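Robotics | Research | Teaching by demonstration
3/4/25
18 shares 5 comments

Adach opens kitchen counter for robot teaching

Adach has started a new round of work in which people guide a robot arm through kitchen chores by remote control, so that software can later learn the same motions. The company set up the test area as a home kitchen counter, with a toaster oven, a cutting board and toy food.

The project is called Iltevau. Operators have recorded 2,190 demonstrations for it, and the company says 1,544 of those passed review and will be used for training.

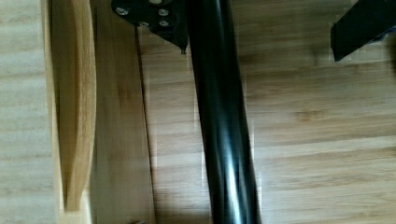 Reading time: 3 min

Nilton Palomino, who runs the sessions, said the first weeks went to simple pick-and-place moves. An operator holds a hand controller, watches the arm, and moves it toward an object. The arm copies the hand. When the object has been put where it belongs, the operator presses a button and the recording stops.

"People want to go fast on the first day," Palomino said. "Then they bump the plate and slow down. We keep the slow ones. The model doesn't care if it took you half a minute to pick up a banana."

New operators train for two days before any of their recordings count. Most of that time is spent learning how far the gripper reaches and how it looks from the wrist camera, where things can seem closer than they are. Palomino said the hardest habit to teach is stopping. If a grasp goes wrong, the operator is supposed to back off, wait a moment and try again from above — dragging the object into place is marked as a failure, even when it ends up in the right spot.

The team tried moving the arm directly by hand in July. That method is still used for short jobs such as opening a door, where the operator wants to feel the hinge. For the counter tasks it was dropped, as the person's arm kept blocking the cameras.

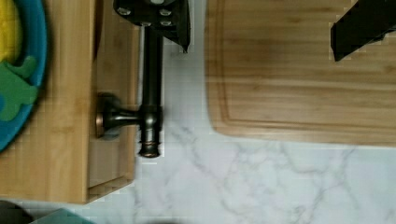

Does the robot work without an operator during these sessions?
An operator controls the arm for every recording. Runs without an operator are done separately, after a model has been trained, and are kept out of the demonstration set.

The software used to line up video with arm movement is called Imari. It stores the arm's position next to each camera view, along with a one-line description of the task. Evangelia Giannakopoulos, who reviews the recordings, said the written line causes more trouble than the video. Two operators will do the same job and describe it in different words, or one will type "put the fruit away" with no mention of which fruit or where.

Her group threw out 505 recordings for unclear task lines before deciding to write the lines ahead of time. Operators now read the task on a screen, carry it out, and flag it if the wording does not match what is on the counter. The other rejected recordings had camera dropouts or failed grasps.

Objects are moved between recordings. Giannakopoulos said an early model had learned to reach for one spot on the counter and did poorly once the plate was shifted by a hand's width. 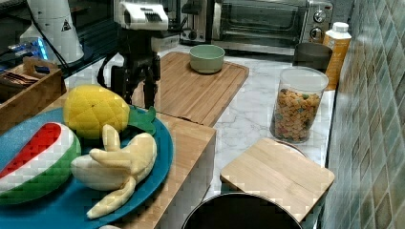 Changing the height of things helped as well, she said, and so did changing who was at the controls. One operator always comes in from the left, another always turns the wrist first. A model trained on a single person picks up those habits, good or bad.

The current task list has 74 entries. Soft toys are used for many of them because they can be dropped and squeezed all day without harm. Real food is planned for a later round, starting with items that have a peel or a hard skin.

Adach will run the same list at a second site, Li, using a copy of the arm and a different counter layout. Palomino said recordings from the two sites will be kept apart until the team has compared them. A schedule for the second site has not been released.

Filed under: Robots, Remote control, Home tasks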